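Gripper drops plastic bottles after closing, no fault raised

Dralley
The two-finger gripper on our Hiklow cell closes on a squeeze bottle, reports "grasp OK", then loses it on the lift. 9 drops in 54 cycles. Force is at 30 per cent. Rigid blocks are fine. Pads are the original rubber ones.

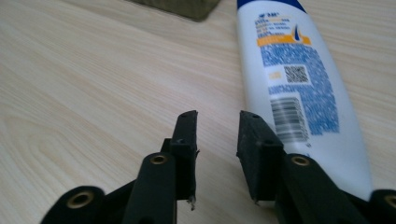 Hurum, July

Air pressure and finger alignment were checked on Wednesday and are within limits. Is this a force setting or a pad problem?

Jaruwan Kaewkla
Look at the lower inner edge of the left pad. There is a frayed bit sticking out, and the right one is ragged at the same corner. Isolate the cell, change both pads as a pair, then re-zero the finger position. "Grasp OK" on that controller only means the fingers stopped before full close. It says nothing about slip. Add a second width check after the lift.

vallejo19
Turn the force up. Worked for us.

Jaruwan Kaewkla
More force on a squeeze bottle dents the wall and the width reading drifts. Do the pads first.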